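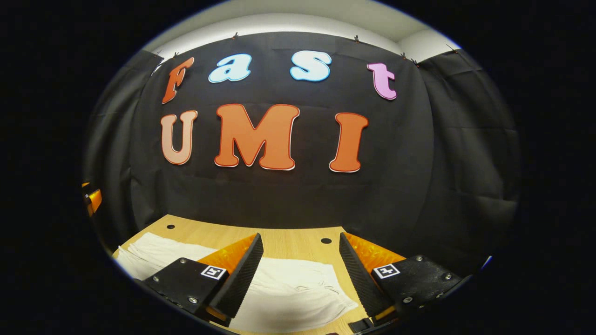
Washing linen at home, a short thread. Most dish towels fail early from too much detergent and too much heat.

1/ Dose. A 12-towel load needs half the amount printed on the cap. The surplus stays in the weave and blocks absorption.

2/ Temperature. 85 °F is fine for routine loads. Save hot cycles for grease.

3/ Spin. Ghazala Kiani and I ran the same batch at 2000 and 1200 rpm last October. The faster spin set creases that took steam to remove. I stay at the lower speed now. 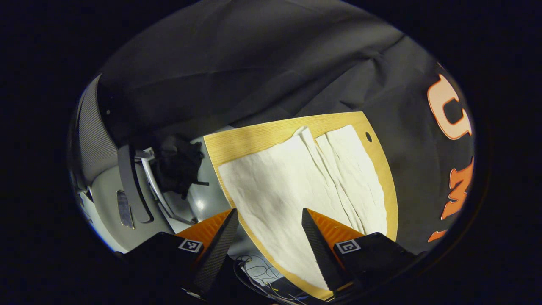 White cloth on a board, long creases through the middle.

4/ Drying. Line dry, pull the hems square first. A tumble dryer sheds lint, and lint is fiber you paid for.

5/ Ironing. Slightly damp, wrong side up. Skip the starch on anything that touches food.

6/ Softener: none. It coats the fiber.

Bleach questions go in the replies, I'll get to them Monday.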